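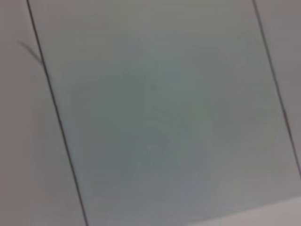
Two of the seams, close up. Pale gray all over, and a darker patch in the middle section.

gatico_jen
Posted Saturday, 7:40 am
OK so I finally cleared everything off the big surface in the craft room and I am in love with it all over again!! I'd forgotten how much room there is. My question is the seams. They're thin and dark and dead straight, and I keep going back and forth between leaving them alone and filling them with a gray filler. Opinions please, I have all weekend and a full pot of coffee.

dustholm
Leave them! I love a dark line on gray, it looks crisp. Mine are the same and I line up my fabric along them when I cut.

Lorne Chan
Gonna disagree with dustholm. Seams collect everything. Glitter, thread, toast crumbs. I filled mine in January with a matched gray and I wipe the whole thing down in one pass now (so satisfying). Go a shade lighter than you think, it dries darker.

dustholm
Lorne, filler cracks if the sections move at all. I did it once and spent two evenings picking it back out with a toothpick. Never again.

Lorne Chan
Depends on the filler! Flexible stuff is fine. The hard kind, sure, that'll crack.

longo88
What's with the darker patch between the seams? Stain? Reflection? I can't tell from the picture, it's pretty blurry. If it's a stain I'd deal with that first, before any filler goes near it.

gatico_jen
Ooh good point. It has a sort of teal look to it in the photo. I was painting a birdhouse last week so I'm a little suspicious. Will go over it with dish soap and a soft cloth and report back.

felside_mo
Baking soda paste if the soap doesn't do it, but go easy and try a corner first. And I'm with Lorne on filling, sorry dustholm!

dustholm
Outvoted, fine. At least run tape down both sides of each seam before you start, Jen. The squeeze-out gets everywhere.

gatico_jen
Tape is on the list! Soap first, then I'm doing one seam and living with it for a week before I touch the other.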